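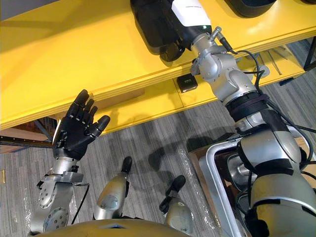
Ticket 1952: Etikettendruck aus Isura verschiebt sich nach jedem Rollenwechsel
Status: gelöst
Gemeldet von: Ashton Ashby, Lager Brarport
Bearbeitet von: Ewan Ruddock

Meldung
Hallo zusammen, seit dem Update im Mai sitzt der Barcode auf unseren Regaletiketten zu tief. Die ersten Etiketten einer neuen Rolle sind perfekt, danach wandert der Druck nach unten, bis die letzte Ziffer auf dem nächsten Etikett landet. Der Drucker ist der Arnar am Packplatz, gedruckt wird direkt aus Isura. Am zweiten Arnar im Büro sieht alles gut aus, gleiche Vorlage, gleiches Material. Ich habe 263 Etiketten für die Inventur in der Warteschlange und traue mich gerade nicht, sie abzuschicken.

Ruddock, 9:40 Uhr
Danke für die tolle Beschreibung, das hilft enorm! Dass der Fehler erst nach ein paar Etiketten kommt, klingt nach der Lückenerkennung und weniger nach der Vorlage. Bitte die Warteschlange anhalten (nicht löschen) und am Drucker die Konfigurationsseite ausgeben: Vorschubtaste gedrückt halten, bis die Lampe zweimal blinkt. Mich interessieren die Zeilen »Medientyp« und »Etikettenlänge«.

Ashby, 10:05 Uhr
Medientyp steht auf »Endlos«. Im Büro steht dort »Lücke«. Etikettenlänge ist bei beiden gleich. Ich habe den Wert am Packplatz umgestellt, fünf Testetiketten gedruckt, alles sauber. Dann Drucker aus, Drucker an, und schon steht wieder »Endlos« da.

Ruddock, 10:20 Uhr
Jetzt wird es spannend! Den Wert schreibt also jemand beim Start zurück. Isura kann beim Verbinden ein Druckerprofil übertragen, und seit dem Update ist dieses Häkchen bei neu angelegten Geräten gesetzt. Schau bitte unter Geräte, Arnar Packplatz, Erweitert nach, ob »Profil beim Verbinden senden« aktiv ist.

Ashby, 10:32 Uhr
Ist aktiv! Beim Bürodrucker nicht. Das Profil heißt »Fairweather Standard«, das haben wir nie angelegt.

Ruddock, 10:50 Uhr
Volltreffer. Fairweather war die Vorlage für die alten Versandrollen ohne Lücke, die hat das Update offenbar wieder hervorgeholt. Bitte so vorgehen:
1. Häkchen entfernen und speichern.
2. Am Drucker Medientyp auf »Lücke« stellen.
3. Kalibrierung starten, der Drucker schiebt dabei leere Etiketten vor.
4. Drucker aus- und einschalten, Konfigurationsseite noch einmal ausgeben.
5. Erst dann die Warteschlange freigeben, am besten in zwei Portionen.
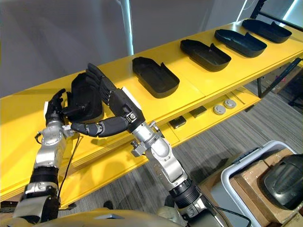

Zur Platzierung der neuen Etiketten, weil die Frage gleich mitkam: Der Barcode gehört auf eine glatte, ebene Fläche, sonst tut sich der Handscanner schwer. Bei Regalen nehmt ihr am besten die Vorderkante. Bei schwarzen Schalen wie der auf dem gelben Regal würde ich außen an der Seite kleben und den hochstehenden Rand freilassen — über eine Kante geklebt löst sich das Papier gern an den Ecken. Das weiße Etikett auf Schwarz gibt übrigens einen wunderbaren Kontrast, da liest der Scanner auch schräg noch mit.

Ashby, 13:15 Uhr
Läuft! Medientyp bleibt nach dem Neustart auf »Lücke«, beide Portionen sind durch und der Barcode sitzt vom ersten bis zum letzten Etikett mittig. Rollenwechsel habe ich auch getestet, kein Versatz mehr.

Ruddock, 13:30 Uhr
Großartig, das freut mich riesig! Das Profil »Fairweather Standard« habe ich in Isura deaktiviert, damit es bei einem weiteren Gerät nicht wieder auftaucht. Ticket geschlossen, bei Bedarf einfach hier antworten.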